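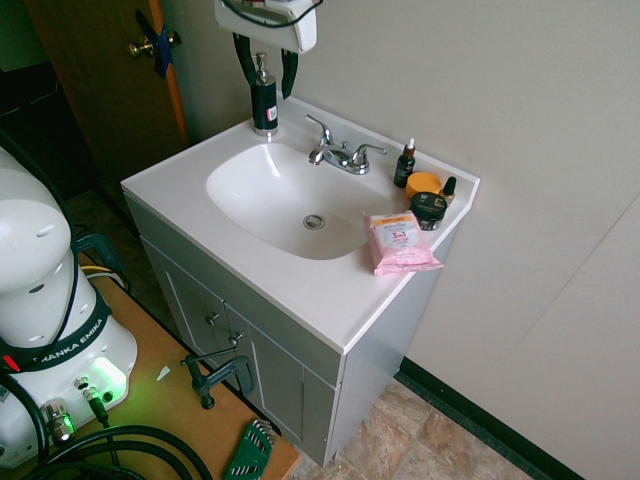 **Guest unit inspection – Helta House, unit 6**
Monthly round, November. Started 9:40.

Marks: OK = good, R = repair, W = watch until next round

**Entrance and hall**
- [x] Door closes by itself – OK
- [x] Smoke alarm, test button – OK. Loud, also heard in the stairs.
- [ ] Handrail – R. Upper bracket moves when I pull it. Two longer screws are needed, I did not have them with me.

**Electric**
- [x] Breaker panel labels – OK
- [ ] Outlet behind the bed – W. Plate has a small crack in the corner, no metal is open.
- [x] Huvex heater, cable and plug – OK. Serial ends with 2727, same as in the list.

**Bathroom**
- [x] Faucet and drain – OK
- [x] Outlet with test button – OK, trips and resets
- [ ] Fan – W. It runs, but it makes more noise than in the last round.

**Kitchen**
- [x] Fire extinguisher – OK, needle in the green part
- [ ] Fire blanket – R. Missing from the hook. Please take one from the store, shelf 189.

**Windows and balcony**
- [x] Window stops – OK
- [ ] Balcony door – R. The lock turns only if you lift the handle. Guests can be closed outside. Please do this one first.

Repairs go to Gebremichael Services, order 333. The spare key is at the Grastach office, it must be signed for.

Not checked: attic hatch, the ladder was in use in another unit.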